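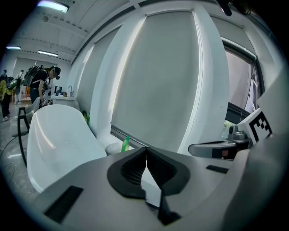 Molded chairs near the blinds, with the pale gray floor behind them.

Suha Daher has specified seating for shared rooms for 11 years, most of them at Gotier, where she now runs the furniture schedule. She deals mainly with shells: one-piece molded seats on separate legs or bases. We spoke in August about finish, wear and window light.

Her first point was gloss. A shiny white shell reflects every light source in the room, and the streaks move as the viewer moves. "People call me to say the seat is scratched," Daher said. "I ask them to close the blind and look again. Half the time the line goes away."

Real scratches are checked with a flashlight held low across the seat. Daher looks at the front lip first, then the lowest point of the bucket, where keys and rivets rub. She does not polish a seat on site. Polishing one patch leaves a spot with a different shine, and that spot shows more than the mark did.

Gray is easier to keep. A light-gray shell hides dust and fine marks better than white, and she often mixes the two in a room. "White near the door where it gets seen, gray where people sit all day. Mixed orders cost us nothing extra if the legs match."

The legs take up a large part of her schedule. Thin metal legs put a person's weight on a small area of floor, and on a smooth, pale surface a missing glide leaves a dark arc within a few weeks. Gotier stocks two glide types, a hard nylon one for carpet and a felt-faced one for smooth floors. The felt ones pick up grit and are replaced at every inspection, worn or not. The current stock count is 3,000, held in bags of 28.

Cables are a related matter. Daher asks that loose cables be run along the wall before chairs are set out. "A chair leg on a cable rocks. The person sitting in it thinks the chair is bad, and we get a return with nothing wrong with it."

Lindiwe Moodley, who handles window coverings for Vastari and has shared several jobs with Daher, joined for the second half. She prefers pale-gray roller blinds against white panels and pillars. Pure white fabric, she said, looks yellow next to fresh paint. The fault she is asked about most is curl, where the cloth bows instead of hanging flat. "Check the bottom bar first. Then check that the tube is level. Replacing the cloth is the last thing I do."

Both keep a record of each room. Daher's last full survey covered 78 chairs and recorded shell color, leg finish, glide type and the state of the front lip. Moodley's sheet lists drop, width and which side the chain is on.

Asked what she would change in her own specification, Daher said she would order the glossy shells with a satin seat face. She has requested a sample from Pathirana and is waiting for the price.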